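Birnstead library to open on Sundays

14 Jan 2018

Birnstead library will open on Sundays from next month after more than 1,000 people signed a petition asking for longer hours. The doors will be open from 2pm until 7pm.
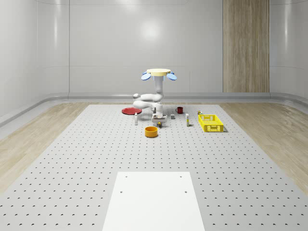
Silvan Kälin, who manages the library, said many readers work all week and cannot get in before closing time. Two part-time posts have been advertised to cover the new hours.

The trial runs until the end of August. Books can still be returned at any hour through the box on Pralter Street.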